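Stelmakh opens bookings for its hand-held gripper kit

May 2023

Small workshops and school labs that would like to teach a robot a few kitchen chores, but don't have a robot to spare for the teaching, have a new option this month. Stelmakh has begun taking bookings for Lurnero, a rental kit built around a pair of hand-held grippers that a person uses to do the job at a table while the movements are recorded for later training. 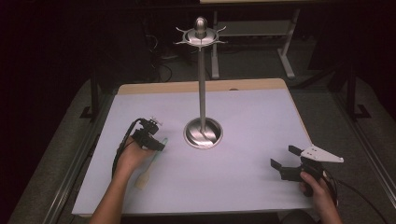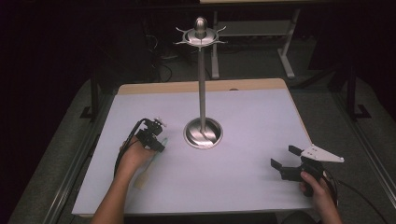
A gripper in each hand, with a spatula on the left and a metal stand with hooks in the middle of the table.

The kit goes out in a padded case with both grippers, their cables, a spare set of finger pads and a printed guide that runs to 43 pages, which sounds like a lot until you notice how much of it is pleasantly large diagrams. A week's rental is $376, shipping both ways included, and customers who keep it for a second week get a little knocked off the price.

Ustyna Semeniuk, who looks after rentals at Stelmakh, told us that most of the questions she gets are from people who have never recorded anything of the sort and are worried they will be clumsy. "You will be clumsy, and that's perfectly all right," she said. "Your fingers want to do everything and now you've only got two big ones on each side. Give it an afternoon with something light, a spatula or a spoon, and you start to forget you're holding the things." She suggests keeping the table plain to begin with and adding more objects once the first recordings look good.

One of the early customers was Grendel, a small kitchen goods firm that kept the kit for seven days and came away with 41 recordings it was happy to keep. Sugeng Nugroho, who ran the sessions there, was full of praise for the grippers themselves and a bit less so for the cables – he would have liked them longer, and he ended up moving his computer closer to the table on the first morning. He also found the handles tiring after an hour or so and took plenty of coffee breaks, though he says he'd rent the kit again without thinking twice.

Stelmakh says longer cables will be offered as an extra before the end of the month. The recordings can be opened in Stido, the company's own viewing program, and a license for one computer comes with every rental. Additional licenses are sold separately, and schools can write to the rentals desk to ask for the education rate.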